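Chapter 6
When the Gripper Lets Go

Learning aims
After working through this chapter you should be able to:
tell a grip fault from a motion fault
read a simple stop log
say when a robot may be restarted and by whom

6.1 The dropped part at Kustberg

In March a handling robot at the Kustberg works dropped a part in the middle of a move. The arm was carrying it from a rack to a test bench, a job it had done 262 times since its last service. The part slid out of the fingers, hit the floor and rolled under the guard rail. The arm carried on to the bench, opened its empty gripper and went back for the next one.

Nobody was hurt. Embla Westerberg, the shift engineer, pressed the emergency stop 47 seconds later, when she heard the second part fall.

Two things had gone wrong. The finger pads had worn smooth on the inside, so the grip was weaker than the controller took it to be. That is a grip fault. The second fault was more serious. The controller had been set to check the finger position once, at the moment of closing, and never again during the move. Once the fingers had closed, the program took it for granted that the part was held.

The motion log showed nothing unusual. Every joint had followed its path and the speed was within limits. A reader who looked only at that log would have passed the robot as fit for work.

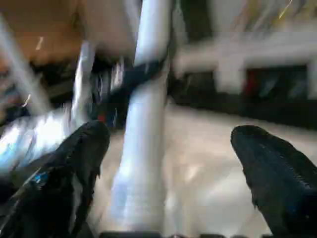
Westerberg's report asked for three changes. Finger position is now read every 40 milliseconds while a part is being carried, and any unexpected closing stops the arm. Pads are replaced after 1000 cycles or at the first sign of wear. After a drop, the robot may be restarted only by someone who has been inside the guard and checked the floor.

The last change caused the most argument, as it adds several minutes to each stop. We return to it in Section 6.4.

Key terms
Grip fault: the part is not held as the program expects.
Motion fault: the arm does not follow its set path.
Stop log: the record of each stop, its cause and who cleared it.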